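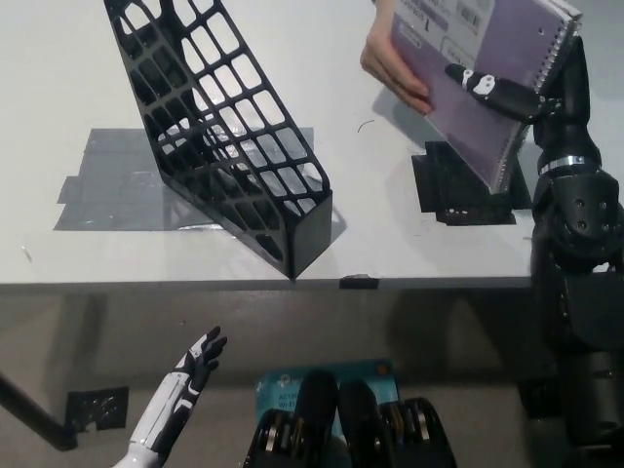

Room and desk booking by chat: changes in release 4

Release 4 of the Kondell booking bot went live for all Farnville sites on 2021-06-09. The bot runs inside the chat client you already use. No separate app or login is needed, and bookings made in release 3 have been carried over with their reference numbers unchanged.

The main change is in how the bot reads a request. Earlier releases asked for site, floor, date, start time and end time as separate messages. Release 4 accepts all of these in a single line, in any order, and asks only for what is missing. If you type a site and a date but no hours, the bot offers the morning and afternoon blocks first. To enter your own hours, reply "other" and type them in 24-hour format.

Holds now expire. When the bot offers you a desk, it is reserved for two minutes while you confirm. After that the desk goes back into the pool and you will have to start the request again. Under release 3 an unconfirmed hold stayed in place until midnight, and at the Nordin building this regularly left desks showing as taken when they were free.

Site managers receive each new booking as a chat message with two buttons, Accept and Decline. Desks marked "open" in the site plan skip this step and are confirmed at once. At launch, 69 desks are marked open, all of them at Nordin. Meeting rooms still need a manager's reply. If there is no reply within four hours, the request moves to the backup contact listed for that site.

Calendar entries are written by the Milivari connector, as before. The connector now updates an existing entry when a booking is moved — previously it deleted the entry and made a new one, which dropped any notes you had added. Notes lost before the upgrade can't be restored.

Known issues:

Error 666 appears when a booking crosses midnight. Split the booking into two, one for each date.

Repeat bookings can be created in chat but not edited there. Use the web form to change them. Editing in chat is planned for July.

The bot does not yet read floor names, only floor numbers. "Mezzanine" is entered as 2 at Nordin.

To cancel, type "cancel" followed by the reference number. To see all your current bookings, type "list". Typing "stop" turns off reminder messages but leaves your bookings in place, and confirmations will still be sent.

Contact the Farnville workspace desk | © 2021 Kondell | Back to top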